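3.2 Folding tables and the small household

The third group of furniture in the Skellcombe survey is the folding table. We recorded one or more in 351 of the 604 homes visited, which makes it the most common piece after the bed and the upright chair. In homes of a single main room it was often the only table, and meals, homework, sewing and bill paying all took place on it.

We had expected most folding tables to be folded. The inventory form, drawn up by Sorin Vlad and Xiuying Xie, had a box for the place where the table was stored between uses. In the first month of visits that box was left blank so often that we added a second one, "stays open." Residents gave several reasons when asked. The legs were stiff, the table had become a shelf, or there was no gap left along the wall to slide it into. One woman in the Chiriac blocks said she had last folded hers in January, when a bed was delivered, and had not enjoyed it.

Tops fell into three kinds: plain color, wood pattern and stone pattern. Stone patterns were preferred by older residents, who described them as easier to keep looking clean. Veined patterns in pink, cream or gray came up often in these conversations. Several people said that crumbs and small stains did not show on them, and two said the opposite – that they wiped the table more often because they could not tell whether it needed it.

We also noted what stood next to the table. In small rooms the table was rarely set apart from storage. A cabinet, a shelf unit or a stack of bags usually stood within reach of a seated person, and residents used these as an extension of the tabletop. Things needed at meals were kept on the nearest cabinet, and things needed outdoors were kept on the floor by the wall. Figure 4 shows a table of the stone-pattern kind with this sort of storage nearby.

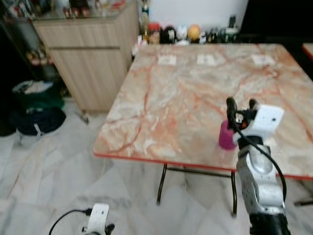 Figure 4. Square folding table with a marble-patterned top and thin red edge trim. A cup stands on the right side, and three small white labels are stuck near the back edge. The light wood-grain cabinet carries a glass display case; bags and cloth are piled on the floor against the wall.

3.3 Display and daily use

Glass cases were less common than tables, but they mattered more to the people who owned them. Hyun-seo Ryu, who carried out the interviews in the Bristetari buildings, found that residents would talk about the contents of a case at length and about the table hardly at all. The case was dusted on a schedule. The table was wiped when someone was about to eat.

Height seems to explain part of this. A case placed on a cabinet is out of the way of cups and elbows, and visitors see it on entering. Where the case stood on a low shelf, owners reported moving objects out of it over time – usually to a bedroom – and filling the space with medicine, chargers or mail. We return to these cases in Section 5, together with the notes made by Tudur Rosser on rooms where the cabinet had been replaced.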